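Buy the boring parts first

Opinion, September

Budget round is open again and I have already seen three wish lists with an arm at the top and nothing under it. So, quickly, before the forms go in.

My argument is simple. We spend on the arm and starve everything else. Then we act surprised in winter when the arm is standing still.

Last time it was Gosselin. Good arm, no complaints. The quote came in, everybody signed, and the line for "accessories and misc" was 1850 dollars. For the whole year. Out of that had to come fingertips, cables, mounting plates, a spare wrist coupling, the table, the things on the table. Carleen Rakena had it spent in the first month and she was being careful. After that it was favours and drawers.

Fingertips. Let me go on about fingertips. They wear, they tear, somebody drives them into a bench edge late in the day. A pair is cheap. Waiting for a pair is not cheap. We waited 37 days for ours from Traltavero, who were perfectly polite about it, and for 37 days a machine that cost more than my house deposit held up a dust cover. If the order form had said "and four spare pairs" I would have nothing to write here.

Thanakorn Ratanaporn disagrees with me and I should be fair to him. His view is that money for capital equipment comes along once in a long while, and money for small stuff can always be scraped together, so you grab the biggest thing you can when the door is open. I understand it. I have done it. But the scraping has a cost and it comes out of people's hours. Fongchan Sitthichai lost most of a fortnight chasing a connector. Put her wages against it and tell me what we saved.

Second thing, service contracts. Read them. Ours from Brundlow covers the arm and the controller and stops at the flange. Everything past the flange, meaning the part that touches the world, is on us. That's normal in this trade, it's not a swindle, but it has to be in the budget and it never is. My rule now is 15 per cent of the purchase price, every year, ring-fenced, and no raiding it for conference travel. Boonmee Boonyarit thinks that's too high. He also signed off on the Gosselin quote.

Third, simulation. I was a sceptic, I'm less of one now. Cúc Ngô put together a modest pitch for Avham, licences plus one decent workstation, and it got knocked back becuase it didn't look like a robot. No photo for the annual report. Meanwhile up to 1000 practice grasps can run overnight in there and not one fingertip gets eaten. You want to know if the gripper you're about to buy opens wide enough, or if it fouls the furniture? Find out before the purchase order. We found out after.

Caveat, and the vendors won't like it. A simulator is not a replacement for a bench. Friction is wrong, lighting is too kind, soft things aren't soft. Anyone who tells the finance people they can skip the real hardware is setting up next year's emergency request. Buy both. Buy the smaller arm if you have to, and spend the difference on the sim seat and the box of spares.

What I'd like to see on the form, then. Arm. Then tooling as its own line, with a real number. Then spares. Then consumables, seperate from spares. Then software. Then a person's time, costed, for setting it all up. If the total frightens you, good, that was always the total. It was just hiding in other peoples' budgets.

And cost the objects. Every plan I read has a sum for the gripper and zero for whatever it's supposed to pick up, as if kitchenware arrives by itself. In Cúc's trial setup a good part of the thinking went into where things sit, and you can see why with a white bowl over to the left within the grip opening and the right fingertip out past the edge of the wooden tabletop. On a real bench that's a question about table size, and table size is a question for the budget. Nobody had a line for a bigger table last time either. Put one in. Forms close at noon and I haven't finished mine.
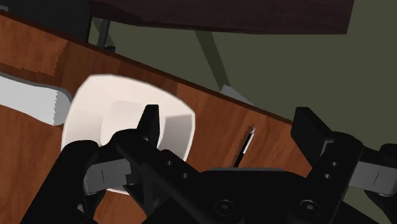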